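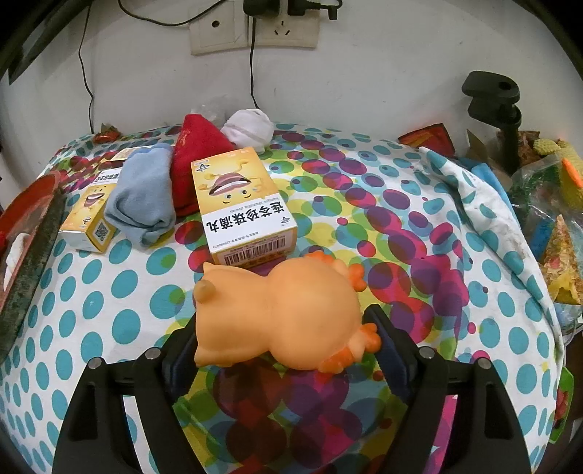 What does Wurix do when the camera loses track in the middle of a recording? It marks the lost part, splits the episode at that point, and keeps only the pieces where the pose of the tool is known from the first image to the last.

Tools / Wurix / README

3 min read

Wurix is a small command line program which turns recordings from a hand-held gripper into episodes for training a control policy. It reads the video, estimates the path of the tool, measures the opening of the fingers and writes everything on one common clock. We wrote it for our own use in the Ridus project, and some names in the code still show this.

## Installing

Clone the repository and run `make setup`. You need a Linux machine. A graphics card is helpful for the tracking step but it is not required - without it you should leave the job running overnight.

## Basic use

`wurix import session_folder`
`wurix track --map room.map`
`wurix export --format takagi`

The map must be made before the tracking. Walk slowly through the room with the tool, and please do not skip the corners. Plain walls give few points to follow, so a room with many things in it usually gives a better map.

## Finger opening

The opening is found from the finger pads in the image. Dark pads over a dark cloth are difficult for the detector. When its score is low for more than 2 images in a row, the value is filled in from the neighbours and the column `width_ok` is set to false. Use this column! In the first version I forgot to check it, and the policy learned to close on nothing.

## The sample set

The folder `fandis_small` contains 1357 episodes of picking up soft and light objects from crowded surfaces. 200 of them are kept apart for testing and should not be used for training. Episodes shorter than 400 ms were removed. Labels are in English only, and packages with other writing are labelled by their shape.

## Known problems

- Clear plastic confuses the depth estimate.
- If the tool is turned quickly, the path may jump. Splitting helps, but you lose data.
- Export to the old Takagi format drops the `width_ok` column. Wanpen Phuthong is working on this.

## Contact

Tracking and maps: Napaporn Khamphan. Export and everything else: Wanpen Phuthong. Please attach the log file when you report an error, also if it looks empty.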